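Home | Recipes | Techniques | Ask the Kitchen | Shop | About

Yeasted Doughs: Frequently Asked Questions

Reading time: 4 minutes

Answers collected by Tamara Cozma and Dorian Gaillard for readers of the Trelato baking pages. Last revised 2024-06-19.

Which flour do the bun and braid recipes assume?

White bread flour with a protein content between 11.5 and 13 percent. All-purpose flour works in the soft rolls but gives a slacker dough; hold back a tablespoon or two of the milk and add it only if dry flour remains in the bowl. Cake flour is not suitable for any recipe in this section.

Can I replace instant yeast with active dry yeast?

Yes. Multiply the weight of instant yeast by 1.25. Dissolve active dry yeast in part of the recipe's liquid, warmed to no more than 105°F, and wait until foam forms on the surface. Instant yeast is mixed straight into the flour. Fresh yeast is used at three times the weight of instant.

Why is the butter added last?

Fat coats the flour and slows gluten development. In the enriched doughs, knead the flour, liquid, eggs, sugar and yeast until the dough is smooth, then add the butter in pieces. It should be soft enough to dent with a finger but not shiny. The dough will look broken for several minutes after the first addition. Keep mixing at low speed.

How long should I knead?

By stand mixer, 17 minutes in total for the Gavrilă braid, counting the butter stage. The soft rolls need less. By hand, allow longer and go by the dough: a small piece should stretch into a thin sheet before it tears. Times in the recipes were taken on the Fevis mixer at speed 2. Other mixers number their speeds differently.

My dough is sticky. Should I add flour?

Usually not. Doughs with a high share of egg and butter stay tacky until they are chilled. Rest the dough for 20 minutes, covered, and test it again. If it still spreads flat on the counter, check the scale and the flour type before adding anything. Veronica Barbu's notes on the braid suggest oiled hands in place of bench flour, and we now do the same.

Can the first rise be done in the refrigerator?

Yes, for all recipes except the doughnuts. Cover the dough tightly and refrigerate it overnight at 38 to 40°F. Press the gas out once, after the first hour. Cold dough is firmer and easier to roll, but the second rise will be longer – often double the printed time in a cool kitchen.

How do I know when shaped buns are ready for the oven?

Press the side of one bun lightly with a floured finger. If the dent springs back at once, wait. If it fills slowly and leaves a faint mark, bake. If it does not fill at all, the dough has gone too far; bake immediately and expect a flatter bun.
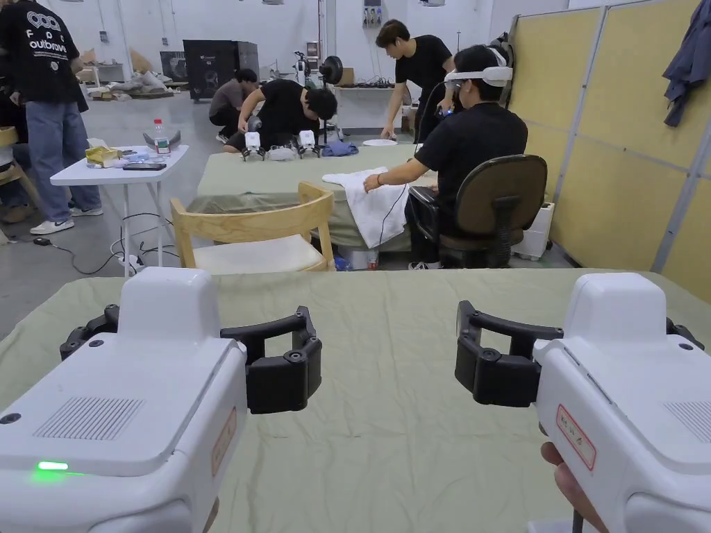
The same test applies to braids, with one difference. Press the thickest strand near the middle, not the ends, which rise faster. A braid that tears along its sides in the oven was most likely baked too early or shaped too tightly.

What internal temperature should I look for?

190°F for enriched buns and braids, measured at the center. Lean rolls go to 205°F. If the crust is dark enough before the center is done, lay a sheet of foil over the top and continue.

The walnut filling leaks. What went wrong?

The filling was probably too wet or too warm. Cool it fully before spreading and leave a bare border of one inch along the far edge. Valentin Cârstea's version, added in May, uses ground walnuts cooked briefly in milk. It should hold its shape on a spoon.

Can I freeze baked buns?

Yes, unglazed. Cool completely, wrap each bun, and freeze for up to 2 months. Thaw at room temperature in the wrapping, then warm for a few minutes at 325°F. Glaze after warming.

Can I halve a recipe?

Halve everything by weight, including the yeast. For a single egg, beat it and weigh out half. Kneading may take longer in a large mixer bowl, as the hook does not always catch a small dough. Domnica Costache finishes half batches by hand.

Do you sell the Nosow loaf pan?

Not at present. Any straight-sided pan measuring 9 by 4 inches can be used with the printed quantities. In an 8 by 4 inch pan, remove a small piece of dough and bake it separately as a roll.

Contact | © Trelato | Back to top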